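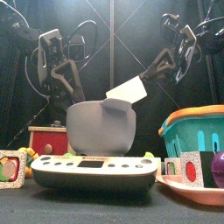 台面。

《Rirum》二校，第三章到第五章

上午把作者的回信又看了一遍。Corrado Sanna 同意删掉第三章开头那段书信，但要求保留信末的署名，理由是第五章叙述者会再提到它。查了原稿，第五章确实有一处，在葬礼之后，叙述者说“那个签名写得像别人的”。删信留名的话，读者在第三章看不到字迹的描写，后面这句就落空。暂定办法：信删到只剩最后2行，字迹那句挪到信后面，由叙述者带出。改好的样张另存，没有覆盖旧稿。

人称问题还没解决。第四章前半是“我”，后半忽然变成“他”，中间没有空行。初译时我当作笔误，全统一成了“我”。昨晚对照 Forkeck 版的排印本，那边也是“他”，看来是有意的。已全部改回。改回之后有几处代词指谁不清楚，中文里两个“他”挨在一起，分不开兄弟二人。先用“哥哥”顶一处，另一处把句子拆开。不太满意，留着铅笔记号。

译名：
Villa 在书里是人名，不是别墅。初稿第三章有一处译错，已改“维拉”。
Plerareo 是叙述者编的那本假小说的书名，全书不译，保留原文，首次出现加脚注。脚注不超过40字，现在的写法超了，要压。
方言词“老灶”和“旧炉”混用，统一成“旧炉”。

第五章那个长句，原文一整段没有句号。试了两种断法，一种全用逗号，一种在中间放分号。念出来以后觉得逗号那种气更顺，分号的那种像说明书。先用逗号，等三校时再找人念一遍。

假小说的节选部分，字体要不要换？排版那边问过一次，我没回。倾向于不换，只缩进。作者在后记里说过，希望读者偶尔分不清哪一层是谁写的，换了字体就太清楚了。

封底文案拟了300字，Sanna 那边嫌情节透露太多，尤其是叙述者身份那句。删掉，重写开头。

没做完的：
脚注压缩
第四章代词
后记里引的那首诗，出处没查到
给排版回信

明天从第六章接着校。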